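Why Does a Puffy Coat Keep You Warm?

by Nelli Saarela

Every November, on the first really frosty morning, I dig my winter coat out of the closet and ask it the same thing. How do you do it? You don't have a battery. You don't plug into the wall. You hardly weigh anything! And yet I put you on and ten minutes later I'm toasty.

Coats don't answer, so I had to go and find out for myself. 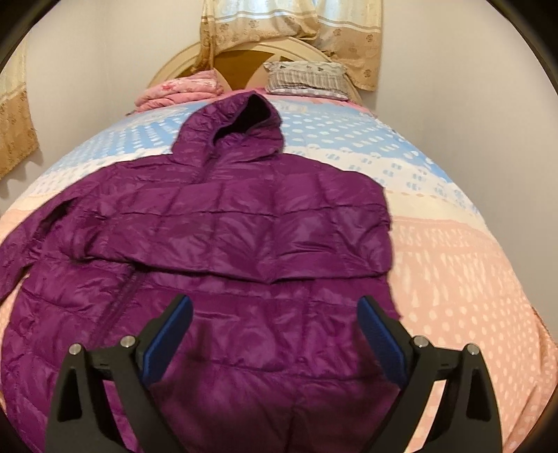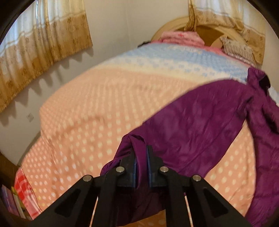 Let's start with a surprise: your coat doesn't make any heat at all. You do! Your body is a bit like a small stove that never gets switched off. It burns the food you eat, day and night, and keeps your insides at the same comfy temperature whether you're asleep or doing cartwheels. A coat is just there to slow down the heat as it tries to get away. Take a purple puffer jacket like the one spread on the bed. With no person inside it, it can lie there all afternoon and it will never be any warmer than the room. You can try this at home with two thermometers. Put one inside an empty coat and leave the other next to it on the bed, come back in an hour, and read them both. They should say very nearly the same thing.

So what's slowing the heat down? Mostly air! Plain old air, the stuff you're breathing now. Heat has a hard time crawling through air as long as the air stays still. But air loves to move. Warm air floats up, cold air slides in underneath, and if there's a wind it all gets swept off and your heat goes with it. That's why you can feel chilly on a windy day even when the sun is out.

What you need is a way to make air sit still, and that's where the fluff comes in. Many puffy coats are stuffed with down, the soft little feathers that ducks and geese have under their bigger outside feathers. A piece of down looks something like a dandelion puff, with tiny threads sticking out in every direction. Air gets caught between the threads and can't wander around much. Other coats use fluffy fibers made in a factory, and they do the same job in the same sort of way.

Now, about those lines of stitching. When I was little I thought they were only there to make me look like a caterpillar. My friend Aarne Nieminen sews coats for a living, so I asked him, and he laughed at me for quite a long time. Then he explained. If a coat was just one big bag of fluff, all the fluff would slide down to the bottom. You'd have a fat, warm belly and freezing shoulders! The stitching makes separate pockets, called baffles, and each pocket holds on to its own share.

Squeeze a puffy coat and you squash the air right out of it. That's fine for packing it in a suitcase, but a squashed coat isn't nearly as warm, so give it a good shake before you go outside. Water is trouble too. Wet down clumps together like wet hair, and then there's hardly any room left for air. (I fell in a creek once in a down coat. I do not recommend it.)

Animals worked all this out long before we did. Have you ever seen a small bird on a cold day, looking as round as a tennis ball? It hasn't eaten too much. It has fluffed up its feathers to trap more air. Cats and foxes can do it with their fur. And your own goose bumps are your body trying the same trick, by making each tiny hair stand up. We don't have enough hair for it to help much, but I think it's nice that our skin keeps trying.

Here's one more thing to try. Fill two jars with warm water from the faucet, and ask a grown-up to check that it isn't too hot. Wrap one in a thick wool sock, with the lids on both, and put them somewhere cool. After half an hour, feel the water in each one. Which is warmer? Then do it again with a plastic bag, a towel, or a sheet of newspaper scrunched up and smoothed out, and write down what you get. When I did it, scrunched newspaper beat the flat kind easily, and I bet you can guess what was hiding in all those wrinkles.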